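Bosalura Reading Room: Table and Floor Check, with Comments

Run through this before opening and again at closing. Write OK, FIX or N/A beside each line and use the comment space, please! The comments are the best part of this sheet, and last month's were terrific.

Area: front room, round tables and shoe-off corner
Time of check: 8:40 a.m.
Day: Friday

1. Tables

1.1 Table stands level, no rocking when leaned on. OK
Comment: The felt pads from Onilcombe have made a huge difference. No more folded cardboard under the legs!

1.2 Edge is smooth all the way around, no splinters or raised grain. OK
Comment: Run a bare hand along it, slowly. I found one rough spot by the window table and sanded it in a couple of minutes.

1.3 Books and papers lie flat and well in from the edge. FIX
Comment: Loose sheets tucked under books are fine while someone is working, but they slide if a sleeve catches them. Square them up or put them in the tray.

1.4 No cups or bottles on the same table as picture books. OK

2. Soft bins

2.1 Bin sits flat and doesn't tip when something is lifted out. OK
Comment: The soft-sided ones sag a bit with age and that's fine as long as the base still holds. I love these bins, they have no hard corners at all.

2.2 Seams and rim checked for loose threads. OK

2.3 Nothing heavier than a pair of shoes in any bin kept on a table. OK
Comment: A pair of sneakers is a good top limit. Boots go on the floor rack, always.

2.4 Shoes are a matched pair, laces tucked inside. FIX
Comment: Laces hanging over the rim are the thing I write up most often. Little hands pull them and the whole bin comes along! Tuck them down under the tongue.

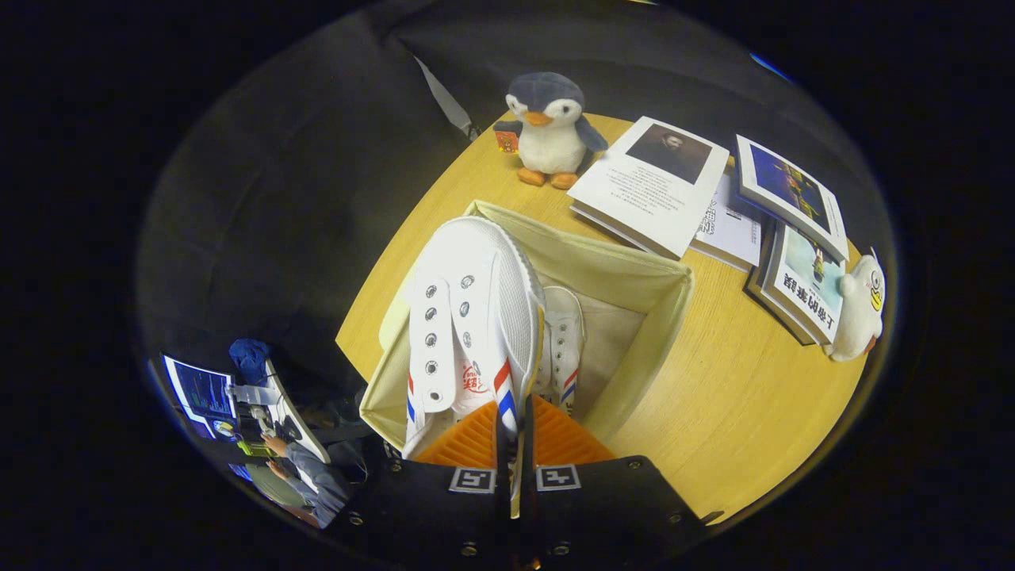

How often should the fabric bins be washed?
Every 2 weeks in normal use, and the same day if anything spills in them. Turn them inside out, wash cool, and let them air dry standing up so the walls keep some shape.

3. Plush toys

3.1 Eyes, beak or nose, and feet are firmly attached. OK
Comment: Give each one a proper tug. The penguin is a favorite, so it gets checked at both ends of the day. Bead eyes deserve extra care, and any toy with a loose one goes straight into the repair box.

3.2 Tags are stitched down or cut off clean. FIX
Comment: A tag on a flipper or an ear is a handle for a toddler. If it pulls away with a light tug, snip it close to the seam and check that the stitching holds.

3.3 No stuffing showing at the seams. OK

4. Floor and walkways

4.1 At least 35 inches clear between tables. OK
Comment: Measured with chairs pulled out, which is how people really use them.

4.2 Rug corners flat. OK
Comment: The Bunero tape is holding up beautifully. We still have most of the 100-foot roll.

4.3 Shoe rack stands against the wall, nothing sticking out at ankle height. OK

5. Still open from last time

Després lamp, reading corner: the cord needs a second clip behind the shelf. Leave it unplugged until that's done.
Repair box: 5 toys waiting, all small seam jobs. If you like sewing, dig in!
Bottom drawer by the door: still sticks. Wax tried once, try again on the left runner.

Leave the finished sheet on the clipboard by the light switch.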